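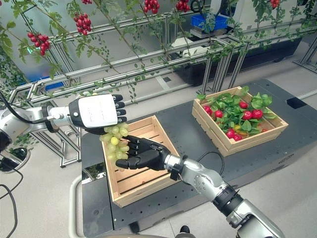
What should a small packing business budget for besides the robot?

Plan for the hands, the stand, the floor and power work, a service contract, spare parts, and the wages of whoever will look after it. On most quotes the robot itself is the line people argue over, and the rest arrives later on separate invoices.

Dönmez has been packing table grapes, cherry tomatoes and herbs on the edge of Nellitz for long enough that the older packers can tell a crate's weight by lifting it. The mixed crate is the product that pays best. It is a shallow wooden box with herbs, tomatoes and a bunch or two of grapes laid out by hand for restaurants and hotel breakfast rooms. It is also the product that takes the most people, and in the late summer there are never enough of them.

Nermin Yurt runs operations. Last winter she was asked to come back to the owners with a plan for automating some of the crate work, and a price. She had bought conveyors, a strapping machine and a cold store in her time. She had never bought a robot.

"With a cold store you know what you're asking for," she said. "You give them the volume and the temperature and they come back with a number. With this I didn't know what the questions were."

She began by asking three suppliers for a price, and she now regards that as a mistake. The quotes could not be compared. One covered a single arm with a suction cup and no software support. Another covered a full cell with fencing, a conveyor and a vision system that was far beyond what the business could spend. The third, from Nevton, was for a two-armed machine with jointed hands, and it left installation as "to be agreed".

She put all three in a drawer and went to the packing line with a notebook.

Start with the task

What she wrote down over the following fortnight was a list of every movement a packer makes with a mixed crate. Fetch the empty crate. Lay the herbs. Pick up a bunch of grapes, turn it over, look for split berries, put it down with the stalk tucked under. Fill the gaps with tomatoes. Check the label. Slide the crate along.

Some of those movements were easy to describe to a supplier. The grapes were not. A bunch has no fixed shape, it swings when it is lifted by the stalk, and it loses berries when it is squeezed. The packers use both hands, one under the bunch and one on top.

Radosław Piątek, an independent engineer who advises food businesses on equipment, read the list before Yurt went back to the suppliers. He crossed out half of it. He told her to buy for one movement, getting the bunch into the crate, and leave the rest to people for the first season.

"A buyer wants to see the whole job done, because the whole job is what she pays for now," Piątek said. "Then the supplier quotes for the whole job and the price doubles, and the part that never works properly is the part you could have left alone."

His second piece of advice was to write down what counts as a failure. At Dönmez that came to dropped bunches, berries left on the bench, a bunch sitting proud of the crate so the next one can't stack, and any stop that needs a person. The final specification fitted on a sheet and a half. Yurt attached photographs of good crates and bad ones, taken on her phone.

With that in hand the quotes looked different. The suction cup was out at once. The full cell was withdrawn by the supplier, who said the volume was too low for it. Nevton came back with a firm figure and an offer to run trials.

Arms and hands are priced apart

People who have not bought this kind of equipment tend to picture a single machine. On paper it is several, and they wear out at different speeds.

Arms are the dependable part. They are made in quantity, they have published service lives, and there is a second-hand market if the project is dropped. The hands at the end of them are another matter. A hand with jointed fingers can get round a bunch in a way that a simple clamp can't, but it has more to go wrong in it, and food work means washing down, leaf litter and juice.

Nevton's price list puts a replacement finger at €400. Yurt asked how many fingers a customer gets through in a season and was told it depended on use. Piątek asked the same question in writing and received a better answer, with a range in it, and he took the top of the range for the budget.

There is also the option of mixing. A simpler gripper with a single broad finger costs less and is quicker to clean. It can do some of the moves, such as holding a bunch steady or nudging it along the side of a crate. Dönmez asked for both types to be quoted, with the fittings to swap between them. Ákos Mészáros, who handles sales to food customers at Nevton, said more buyers should ask for that.

"They fix on one hand because it's the one they saw first," he said. "I'd sooner they spent a day trying things. It costs me a day, but I get fewer phone calls afterwards."

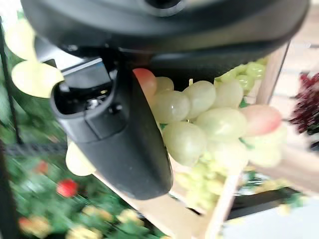
The gripper finger close to a bunch of artificial grapes, with a light wooden frame or crate edge behind.

Trials before harvest

The awkward thing about buying for a harvest is that the machine has to be chosen when there is nothing to pick. Most growers want their decision made by April. Fresh bunches at that time of year come from far away, cost a lot, and are spoiled after a morning of handling.

Suppliers get round this with artificial fruit. It keeps its shape, it can be dropped all day, and the same bunch can be used for one trial after another, so that the results can be compared. It is useful for setting up reach, camera angles and the order of movements. It says little about damage. A plastic grape does not split, and its stalk does not snap.

Piątek's rule for clients is that trials with artificial fruit can settle where things go and how fast they get there, and that no money tied to quality should be paid on the strength of them. The contract Dönmez drew up has two acceptance tests. The first can be done with artificial fruit at any time. The second must be done with the customer's own grapes, on the customer's own bench, during the harvest, and a share of the price is held back until it has been passed.

Mészáros did not like the second test when he first read it. It meant Nevton would wait months for the last payment. He agreed to it after the failure list was made part of the contract, so that both sides would be judging the same thing.

Yurt would also advise anyone going to a trial to bring their own crates. Dönmez's crates are slatted, and a finger tip can catch in a gap. A smooth test box would never have brought that up. She brings a packer along too. On one visit it was the packer who asked what the machine would do with a bunch that had a long side shoot, and the afternoon went on that.

The lines that get left out

Jelle Van Rooij does the books at Plekby, a herb and salad business that put in its first robot two seasons ago. He agreed to go through his original budget with Yurt and show her what was missing.

The floor was the first item. The spot chosen for the robot had a slope towards the drain, as any wash-down floor should, and the stand had to be remade with adjustable feet. Then there was the electrician, who had to come twice. Cables had been allowed for by length but nobody had planned a route for them, and for the first weeks they lay where the trolleys needed to go. Guarding was quoted late because the safety assessment was done late. Insurance went up.

The service contract was in the budget, but at the wrong level. Plekby had taken the cheapest plan, with support by phone in office hours. Its packing shift starts at five in the morning. It now pays €1,265 a month for the plan above, which includes the early hours and a loan arm if one has to go away for repair.

"I looked at the cheap one and thought, we're careful people, we'll manage," Van Rooij said. "We did manage. We managed by hand, with the robot switched off, until the phone line opened."

The item he would most like to have seen written down was time. Someone has to learn the machine. At Plekby it was a line supervisor, and for most of a season she was doing two jobs. Her hours never appeared against the project, so on paper it looked cheaper than it was.

Yurt has put a named person in her plan, Sinan Ertürk, who keeps the strapping machine and the conveyors running at Dönmez. His share of the week is costed, and so is the temp who will cover what he leaves undone. Ertürk asked for his own set of spares, a bench to work on with a vice, and a week at Nevton before delivery. He got the spares and the week. The bench is under discussion.

Lease or buy

Nevton offers both. A lease spreads the cost and makes it simpler to hand the machine back. Over a long period it comes out dearer, and the terms usually limit what the customer can alter, which matters if the plan is to swap grippers.

Dönmez has opted to buy the arms and stand outright and rent the jointed hands by the season. Piątek suggested it. The hands are the part most likely to be improved on soon, and for much of the year they would be sitting in a cupboard. The rental rate was not on the price list and had to be asked for.

Delivery is quoted at 8 weeks from order. Yurt has allowed longer and has asked for a date after which Dönmez can cancel if nothing has arrived, as a machine delivered in the middle of harvest is no use to her. She will not have the people to spare for it.

The plan she finally took to the owners was for one machine, doing one movement, with the packers staying on the line. It set out what the first season would cost if the thing worked, and then what it would cost if it was switched off for the whole of it and the crates were packed by hand as before. The owners spent longer on the second page. They approved the purchase, asked for the name of the insurer Plekby uses, and wanted to know whether the same stand could be moved to the tomato side in winter. Ertürk is measuring the floor there now.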